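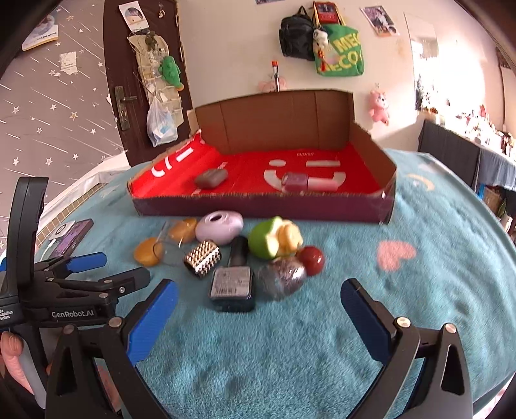 Drollano has put out its upkeep notes for the pair of hand-held grippers it uses to record people putting away small household things, and the notes turn out to be mostly about rubber, lint and nail polish.

The two-person outfit posted the document on 27 February 2020, after what it calls "a long winter of squinting at pivots." It runs to 2,000 words. A fair share of those deal with the ribbed blue pads on the fingers, which get wiped before every session and swapped after 80 hours of use, whether or not anyone thinks they look fine.

"Everybody thinks they look fine," said Nana Zakaria, who looks after the grippers and wrote the notes. "Then a bottle cap slides out and I get a phone call."

Caps are a sore point. The current task is tidying cosmetics and trinkets into an open cardboard box, and Zakaria picked it for the variety of shapes. Round things roll. Flat things sit low in plush cloth and have to be pinched by their edges, with the pads square to the sides. If one pad leans, the item twists as it comes up, and the notes say to stop there and check the linkage before blaming the operator.
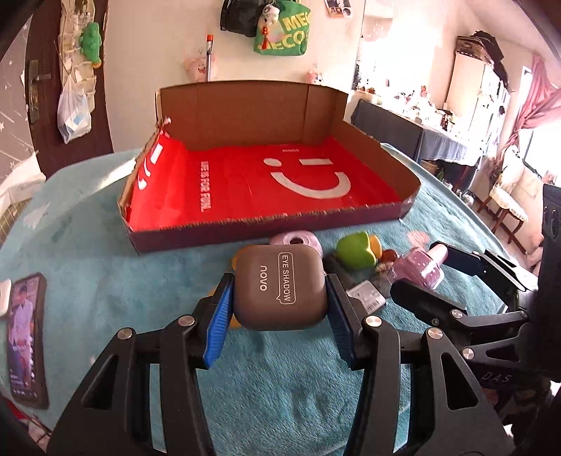

A square eye shadow compact held between the gripper's ribbed finger pads, with the box waiting behind it.

Plush gets a section to itself. Zakaria likes it as a work surface — dropped polish bottles survive it — but fluff is no friend of a pivot, and her instructions call for a soft brush at each joint and a pair of tweezers for whatever the brush leaves behind. Canned air is banned. The notes give the reason as "May," and Zakaria would not elaborate.

Setup takes 30 minutes by her clock. The fingers are opened fully and closed on a flat gauge block, then the travel is compared with the last reading in the log. A gripper that fails goes back in its case with a paper tag on it. The log now stands at 93 entries, a good many of which read "lint again."

Owusu, a repair shop that stocks the pads, has asked to reprint the section on swapping them. Drollano agreed, provided the paragraph on glue stays in. A second set of notes, on storage and charging, is being written.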